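Workshop Notebook – Reel Handling Cell, Bench 6
Entry by Divya Kamath
December 2021
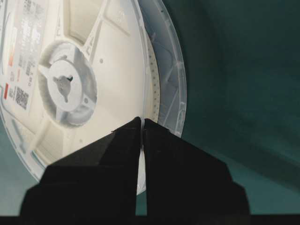

View from the wrist camera at the reel, fingers at the lower rim.

Purpose of entry: to record the present settings of the reel handling cell after the replacement of the finger pads, and to list the work still open before the cell is returned to the stores team.

Condition on arrival. The cell had been reported by Fasil Wubshet for marking the clear flange on white component reels. The old pads were removed and examined at the bench. Both had hardened along the inner edge, and the left pad carried a small ridge of adhesive left over from the September service. The ridge was lifted with a plastic scraper. No solvent was used on the finger bodies.

Work carried out. New pads from the Tiltov kit were fitted to both fingers and left under light clamping for 11 hours. The finger screws were cleaned, refitted and marked with paint. The wrist cable was found to be pulling at the second clip; it has been given a longer loop and now clears the gripper body through the full turn of the last joint. Jagadeesh Varghese checked the loop independently and signed the cell card.

Settings. Closing force has been reduced from step 11 to step 6 on the controller. Approach speed over the last part of the move is 100 mm per second, and the clear height above the cloth is 400 mm. These values replace the ones on the card inside the cabinet door – the old card has been struck through but left in place until the new one is printed.

Approach to the reel. The fingers are to come in at the rim and must stay off the wound tape. The band of carrier tape lies just inside the clear edge, with its row of dark dots easy to make out on the camera view, and the operator should use it as the reference when setting a new pick position. The hub is not a suitable reference for this purpose. Its keyed opening has three notches and the routine written by Palaniappan treats any one of them as the zero mark, so the angle it returns may differ from one run to the next. Yamuna Nair has asked for the routine to be changed so that the label is used instead.

Label reading. The label on the reel carries several barcodes and a square code. At the present camera distance the small print is too blurred to be read by eye. The reading step is therefore to remain switched off in the Sesley job file. A closer viewing position should be taught as a separate point and not by moving the pick point.

Cloth. The dark teal cloth is to be kept for the time being. Dean Ackroyd prefers it to the gray mat, on which the clear rim was difficult to find under the bench lamps. Folds are acceptable away from the pick area.

Open items:
– Print and fit the new settings card (Kamath).
– Teach the closer label position (Nair).
– Order a second Tiltov pad kit. The Bruder clips for the wrist cable may go on the same order.
– Repeat the rim marking check with a full reel and enter the result on the cell card.

The controller backup was saved before and after the change of settings. Colleagues are asked not to raise the closing force without an entry in this notebook.

3 comments | 2 shares

Recent entries
Bench 6: wrist cable clip, first inspection
Sesley job files: naming and storage
Tape feeder: sticking cover latch
Finger pads: notes from the September service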